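My winter hair wash routine (for dry ends and a grumpy scalp)

Hello again, lovely people! I promised a hair post back in the autumn and then kept putting it off, mostly so I could be sure I was happy with everything before I told you about it. Well, it's December, the heating is on from morning till night, and my hair has gone the way it goes every year: flat and greasy at the roots, straw at the ends. So pour yourself something warm, this is a long one.
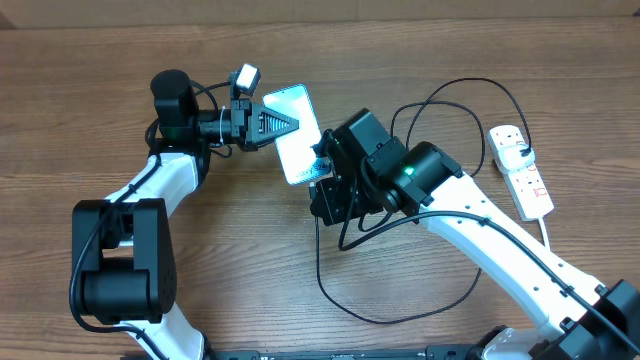
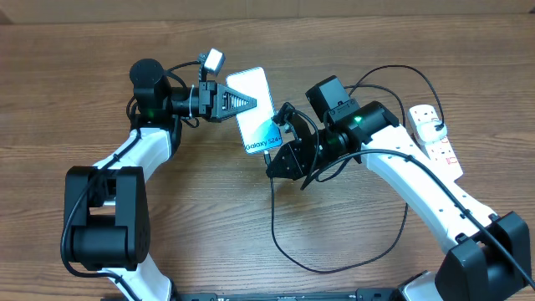
On the wooden tabletop, both times

I used to wash my hair every single morning before work, and I was so sure I needed to. If you're the same, I won't tell you to stop overnight (I tried that, and spent most of a week in a woolly hat). What worked for me was adding one extra day at a time and staying there until it felt normal. I'm now at every third day, sometimes every fourth if I've nowhere nice to be.

The night before a wash I put oil on the ends. I've been using the Kinyua one, in the little 100 ml bottle, and it has lasted me ages as I only need three or four drops. Warm it between your palms first, then start at the very bottom and work up, stopping at your ears. Don't go near the roots! I plait it loosely, pop an old pillowcase on the pillow and go to bed.

In the morning I shampoo twice. I know, I know, it sounds like a lot when I've just been going on about washing less, but the first go only lifts the oil and the second one does the real cleaning. My shampoo is the Nustanero for sensitive scalps. It hardly smells of anything and doesn't foam much, which bothered me at first and now I rather like it. I rub it in with my fingertips (never nails) and let the suds run down the lengths on their way out.

Then comes the Skono mask, the big 200 ml tub, which I leave on while I shave my legs and sing. Five minutes is plenty. I once left it in for a whole film and my hair was so soft it wouldn't hold a clip, so there is such a thing as too much. Comb it through with a wide comb and rinse with water as cool as you can stand.

For drying, I've swapped my towel for an old cotton T-shirt and I squeeze, no rubbing. A bit of Vusel leave-in spray, then the dryer on the middle setting till it's nearly done. The last bit dries by itself while I have breakfast.

I'm still hunting for a dry shampoo that doesn't leave me looking powdered at the parting, and I've got fairly dark hair, so it shows. If you have one you love, please leave it in the comments! Next time I want to talk about hand creams, my knuckles are in a right state.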